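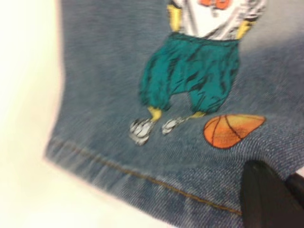

Zustdale Long Service Medal – second ribbon?

Kalliopi Fragkou
I have two Zustdale Long Service Medals on my desk and the ribbons don't match. One is dark green with a single white stripe in the middle. The other is the same green with two thin white stripes near the edges. The medals look identical to me, same lettering on the back, same ring. The single stripe one is numbered 973 on the rim and the other has no number. Was there a second ribbon or has one been replaced?

Sotiris Antoniadis
Replaced. The town only ever had the one ribbon, single stripe. Two stripes is the Volunteer Ambulance ribbon, and they are the same width, so people swap them all the time when the old one frays.

Kalliopi Fragkou
Thanks. The stitching at the back of the two stripe one looks old though, and the cloth has faded evenly with the brooch bar. I'd expect a newer ribbon to stand out.

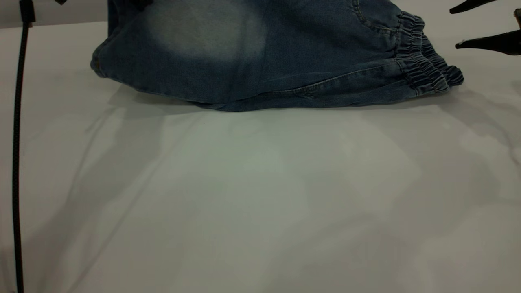
Kosmas Tzavaras
I don't agree with Sotiris. There was a two stripe ribbon for the 30 year award before they brought in the bar. It lasted 3 years and then everyone who had it was told they could send it back and get the single stripe with a bar. Plenty of them never bothered.

Sotiris Antoniadis
Where is that written down? I have the town rules from the first issue and the revised ones, and neither mentions it.

Kosmas Tzavaras
It's in the Skimum price list. They made the ribbon. The list has "Zustdale L.S. 30 yr" as a separate line from "Zustdale L.S." and the price per yard is different. I copied the page out years ago. 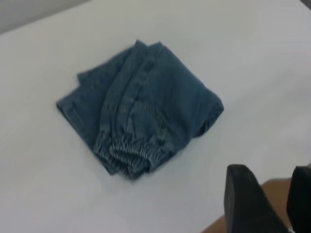
The minimum order was 200 yards, so it wasn't a sample. The town paid for it and somebody wore it.

Sotiris Antoniadis
A price list shows it was offered. It doesn't show it was issued. I have seen ribbons in those lists for medals that were never struck.

Daiane Araújo
Can you measure the stripes? The ambulance ribbon has its stripes 5 mm in from each edge. I have one here in the original Pivier box and just checked it with a ruler. If yours are closer to the edge than that, it isn't the ambulance one. 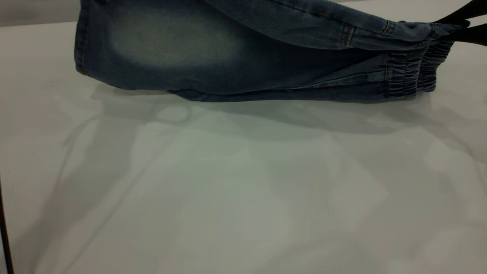 Also look at the white under a glass. On mine the stripe is woven right through and shows the same on both sides.

Kalliopi Fragkou
Measured it this morning. The stripes are 3 mm in. They show on both sides.

Daiane Araújo
Then it isn't ambulance.

Sotiris Antoniadis
OK, not ambulance. I'd still want to see a named one with paperwork before I call it a 30 year ribbon.

Kosmas Tzavaras
Fair enough. I'll look for the copied page, it's in a folder with my Thái notes. Kalliopi, please don't change the ribbon in the meantime.

Kalliopi Fragkou
I won't. Both are going back in their envelopes until October, when I can get to the town library and go through the award lists.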